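Stories > Short Fiction > Moving House

The Second Showing

I'd been licensed for 9 weeks when Gus Schumacher gave me the Hamon Street listing, and I should have wondered why. Gus doesn't hand out houses. He handed me this one with a granola bar and said, "Two bedrooms, motivated seller, don't go in the attic."

So of course I went in the attic! It was fine. It was insulation and a rocking horse.

The trouble was the seller. Ulla Vik had lived there 63 years and she wasn't leaving for showings. I explained that buyers like to picture themselves in a place, and that's hard to do with the owner sitting in the breakfast nook doing the crossword. She said if they couldn't picture themselves with an old woman in the kitchen they had no business buying a kitchen. I wrote that down, I don't know why.

The first couple lasted four minutes. The husband asked if the wall between the kitchen and dining room was load-bearing and Ulla said, "Are you?"
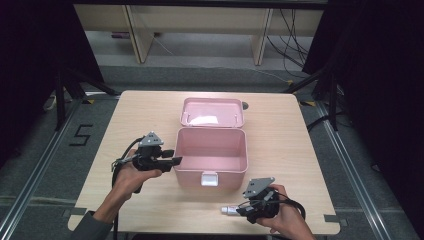 My second showing was Imani Marchetti, by herself, with a tape measure and a cold. She'd lost two houses already that June, both to cash offers, and she walked in like somebody who'd quit hoping around the driveway. Ulla looked her over and told her to sit. Then she wanted to know what Imani would keep in the built-in by the stairs, the one with the tiny drawers. Imani thought about it (she really thought, she had her hand on the wood) and said when she was a kid she had a pink plastic box with a hinged lid and a little white clasp on the front, and she never put a thing in it, she was saving it for something good. She still had it. She guessed it would go in there.

Ulla went back to her crossword. I figured we were done, so I started in on the furnace, which was a Clendarov and older than me.

"It sticks," Ulla said.

"The furnace?" I said.

"The bottom drawer. You have to lift and then pull." She was talking to Imani. "And the lilac needs cutting back or it'll get in the gutter."

There was a higher offer by dinnertime. Gus called me about it twice, and then he called Ulla, and I'm told that was a short conversation.

I drove by last week. The lilac's been cut back, kind of badly, and there was a second chair on the porch.

4 comments
2 shares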